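A summer of teaching by hand

I have been meaning to write about my June for ages, and people keep asking what I do all day, so get yourself a coffee because I do go on a bit.

We are building up a pile of examples for a learning system at Londix. A person steers the arms through some small desk chore, the computer saves the whole thing, and later the model tries to pick up the habit from all those tries. Each go is called an episode. We now have 3196 of them, and I did 465 myself (my shoulders would like you to know that!).

When I started I wanted every episode to look perfect. Igor Jurčo, who has been at this much longer than I have, watched me redo the same reach over and over and finally told me to stop fussing. He wants the little wobbles left in, and the late corrections too, so the model gets to see how a person recovers from a poor start. I threw out a lot less after that and went home happier.

The desk set is my favorite, with pens, a clipboard and a book. We move things between episodes, a little left, a little turned, and then off we go again. 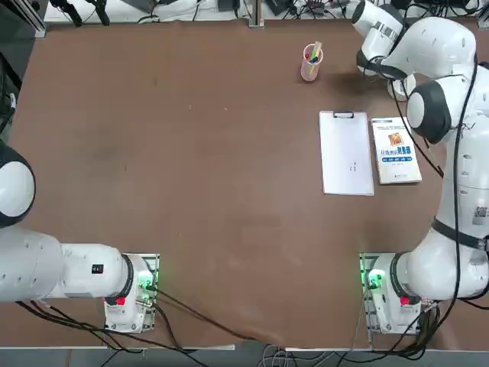
Notebook 2, page 973

The book lies right next to the clipboard in this layout, with the pen holder just behind them, and the other side of the table is left clear. I like the tight layouts best, even though they make me hold my breath on the way down. Next up is the folding set, and I have already been warned about the socks.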